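Library > Robotics > Chapter 7

Contents | Previous | Next | Glossary

Chapter 7: Looking After a Two-Finger Gripper

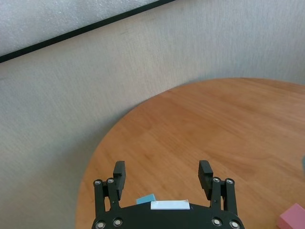
Page last changed: February, by L. Molefe

Grippers are a joy to work on! Nearly every part you care about is out in the open. Find the round silver bolt heads at the linkage pivots, two on each side, and start there. At Kaltley we check ours every Thursday, and after 3,000 grips we check the finger tips too.

This site uses cookies. Accept | Settings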